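Altach: a home laundry log for black cloth

README and data card
Maintained by Éabha Mac Suibhne
Last updated 2020-12-04

What's in it

Altach is a set of written records on how black fabric changes when ordinary people wash it in ordinary machines. T-shirts, pillowcases, work pants, a few curtains, one very well-loved cotton robe. It has 286 records, one per item, and each follows its item through 20 washes with a note on the color after every one of them.

I started keeping these notes for myself after a batch of black napkins went three different shades of brown-gray in one summer. I told some people in my sewing group, they began keeping notes too, and it grew from there. It's now big enough to be fun to poke at, so I've tidied it up and put it out for everyone!

Files

items.csv has one row per item: fiber as printed on the care label, weave or knit, whether it was bought new, and the dye if the owner dyed it at home.
washes.csv has one row per wash: water setting, detergent type (powder, liquid, or bar), load size, line or dryer, and the color score.
notes.txt holds the free-text remarks, keyed by item ID. Please read these. They're the best part, and half the odd scores make sense once you do.
mumero.csv is the lookup table for the color scale, described below.

The color score

We call the scale Mumero. It goes from 0 (as black as the day it came home) to 14 (plainly gray). Each household got a strip of dyed cotton swatches to hold against the cloth near a window in daylight. It's a judgment by eye, and two people will sometimes land a step apart. That's fine for watching a trend across a long run of washes, and much less fine for comparing two single scores from different homes.

Swatch strips fade too, which I should have thought of sooner. After the first round I asked everyone to keep theirs in an envelope in a drawer. Rows scored with an old strip have strip_version set to 1.

How the records were made

Everyone washed as they normally would. I didn't ask people to switch detergents or turn the temperature down, and I hope nobody did it to be polite. The only fixed rules were to score the cloth fully dry and ironed flat if it's the kind of thing you iron, and to write the score down before looking at the last one.

Dyed-at-home items used one of 4 recipes, listed in items.csv under recipe. The one called Serrano is my favorite, an iron and oak gall black that goes on beautifully over wool and is a real pain on cotton. The one called Risero is a plain fiber-reactive black, salt and soda ash, and it held up so well that I've moved most of my own cotton over to it.

Known problems

Water hardness is missing for a lot of rows. Test strips are cheap, and if you're sending in new records I'd love to have a reading.
"Cold" means whatever the machine thinks it means, and in October that was a good deal colder at my house than in July.
Blends are lumped together under the fiber that comes first on the label. If you care about elastane, use the label_text column.
Front loaders and top loaders are marked, but the two folks who wash by hand are coded as "other."
Bedding is thin on the ground compared with clothes. Sheets are hard to score because the middle wears and the hem doesn't, so we settled on scoring the part that hangs over the side.
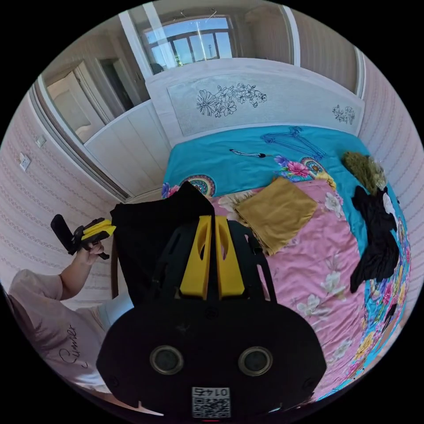 Black fabric in a loose fold at the near corner of a mattress.

Good uses

Comparing line drying with dryer use within the same fiber is where I'd start. The notes also make nice practice material for anyone learning to sort short bits of text, as people have wonderful words for a bad black: rusty, chalky, tired, "sort of fox."

Please don't use the set to rank detergent brands. We recorded the type only, on purpose.

Sending in records

Copy the blank sheet in the forms folder, fill in as much as you can, and mail it to me with your notes attached. Partial runs are welcome. If something ripped or got lost at wash six, send it anyway and put the reason in the ended column.

License

Free to use, share, and change. Please name Altach and keep the notes with the scores when you pass it along.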